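Robot club notebook, kitchen sim project
June, started 4:15 pm

OK, picking this up where we left it. The arm still clips through the counter if you reset the sim twice in a row, so please only reset once until I've figured out why (I think the base gets its start height added on top of itself the second time, but I haven't proven it). I put a sticky note on the monitor too.

What we're trying to get working for the Lusutthorpe round is the sink task. Judges give you a kitchen you haven't seen, the arm has to get to the sink, do the thing on the task card and back off without hitting anything. We have 2 task cards to practice with. One is faucet on, faucet off. The other is pick an item out of the basin and put it on the counter. We are so much better at the first one!

Numbers from this afternoon before I forget them. I ran the reach part only, no grasping, with the sink position jittered a bit each time. 46 episodes, 38 clean. Of the bad ones most were the forearm swinging too low on the way over and touching the front rim, and a couple just timed out hovering. One went off toward the wall for no reason I can find and I saved that log separately because it's kind of beautiful. It's in the folder called weird.

Things I changed:

Raised the middle waypoint. It used to be right over the front edge of the counter, which was asking for trouble. Now the arm goes up first and then across. Slower, but the rim hits dropped a lot the moment I did it.

Step limit is now 700. The old limit was killing runs that were going fine, only slow. If you're training on the old laptop, put it back down or you'll be there all night.

Collision margin on the gripper is bigger. I went a little overboard the first time and it refused to go anywhere near the basin, so if you see it stop way up high and sulk, check that your config is the new one and not the one I pushed before lunch. Sorry about that one.

Turned the water back on. It slows things down some on the club machine, but I want to see it when I'm watching a run, and the viewer looks dead without it. The physics doesn't care, it's only for looks in our setup. The water doesn't push on anything, so don't go tuning grip force around it (I spent part of an evening last month doing exactly that, ugh).

Still open: the cutting board. It's flat, it's lying in the basin, and the gripper is small. Coming straight down at the middle of it is hopeless, there's nothing to close on. We need to go for an edge, and that means tilting the wrist, and tilting the wrist means the elbow has to go somewhere. I moved the base over to the left to give it room. I like it there but the upright link ends up between the viewer and the sink, so half the time I'm leaning sideways in my chair as if that helps.

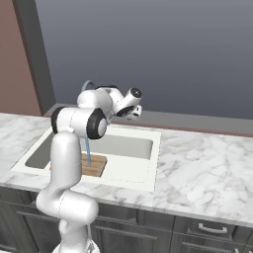 Image: simulation render, Tovulville Robot Club / El Ouafi kitchen pack

I'm happy with the height in that pose. Gripper is over by the back edge of the sink, pointing down and a bit to the right, and the elbow is nicely up out of the way. From there I'd like to try sliding in at an angle toward an edge of the board. Whether the wrist has enough range left to do it, I don't know yet. Somebody good at the joint limits table, please have a look, my version has a sign wrong somewhere in the last two rows.

Also, the cable. It loops up behind the forearm and it isn't in the collision model at all. Fine for now. But the real arm we get to use at the Stornura lab has a cable that very much exists, so before we go over there I want a fat invisible cylinder standing in for it. Not pretty, works.

To do next time:
fix the double reset
edge grasp, try it by hand with the sliders before scripting anything
ask if the rules let us nudge the board against the basin wall first (I read the rule sheet again and it says "item must be lifted", nothing about nudging)
rerun reach with the cabinets swapped for the dark ones
charge the gamepad!!

Stopped at 6:40. Config is pushed, logs are on the shared drive, and the sim is closed, so you can open it and reset it once.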